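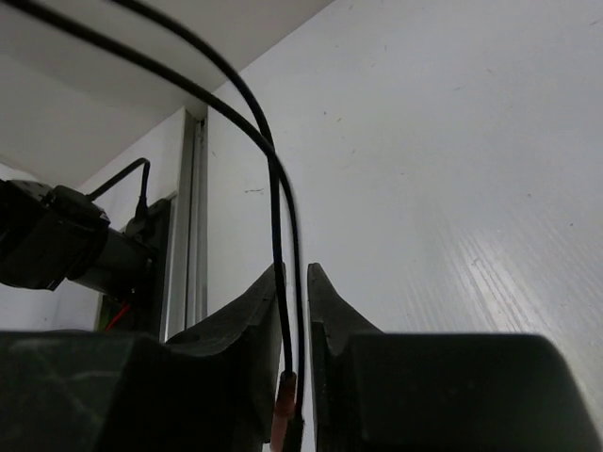 Gripper fingers, close up.

Truvora over-ear headset, refurbished
Grade B stock
Ref: Kuruc 97

In stock -- 14 left at this grade
Sold singly or in boxes of six

Second-hand office headsets, cleaned and re-padded. Mostly come to us from call rooms that have closed or moved to something newer. Padded cups, thin headband, closed back. Good for calls, language practice, school listening corners, late-night telly. Not for studio work, please don't buy them for that.

What we do to them
Old pads off, new pads on. Band wiped down and checked for cracks. Both sides tested for sound with the same bit of speech, low volume then high. Anything that buzzes goes for spares. Cable gets replaced if the plug wobbles, otherwise we leave it alone.

What we don't do
Repaint. Polish out scratches. Grade B means marks on the cups and band, sometimes a bit of old label glue that wouldn't shift. If marks bother you have a look at Grade A, same headset, costs more, usualy sold out by November.
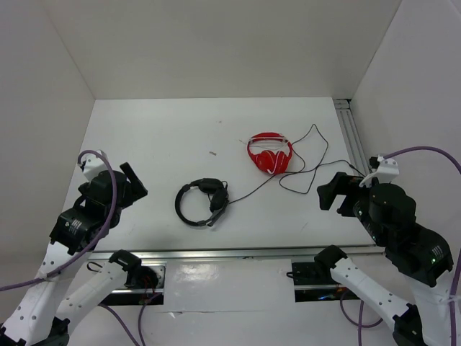 A headset on its side.

Fit
Band slides out both sides. Fine on most adult heads, loose on small children even when fully closed. If you wear glasses with thick arms the cups press a little -- softer pads are on the spares page (ask for the Dillar pads, the others are a different shape and fall off).

Leads and plugs
Standard round plug. Works in older laptops and anything with a headphone socket. For a phone without a socket you need an adaptor, not included. Mic is on a short boom, with a small mute switch on the lead. Switch is stiff on some, loosens up with use.

In the box
Headset, spare pair of foam inserts, cable tie. No case. No printed instructions, there's a sheet to download at the bottom of the page.

Looking after them
Damp cloth, no sprays. Don't wrap the lead tightly round the band, that's how most of the ones we throw out got broken. Hang them up if you can. Pads last longer out of the sun, a windowsill will crack them by the end of summer.

Postage
Orders before 2 pm go same day if we're open. Boxes of six go by courier and need a signature. Collection from the Grarent counter by arrangement, ring first, the door is round the side and the bell is quiet.

Returns
Thirty days, working or not, you pay postage unless its faulty. Send the pads back too. Faulty ones: email Štěpánka Koubek with your order number and which side has gone.

What buyers say

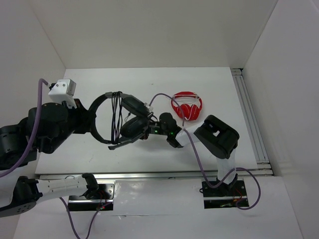

Noemi Ferreira: Bought two boxes for our evening Portuguese class. Sound is clear, voices especially. One had a crackly left side and was swapped without fuss. The mute switch is very stiff, as the page says, and I'd have liked a longer lead. Would order again but would get the softer pads at the same time.

Reply from Grarent: Thanks Noemi. Longer leads now on the spares page, two metre and three metre, both fit this model. Pull the old one straight out, no twisting.

Spares for this model
Dillar soft pads, pair
Foam inserts, pair
Lead with mute switch, two metre or three metre
Phone adaptor -- back in stock soon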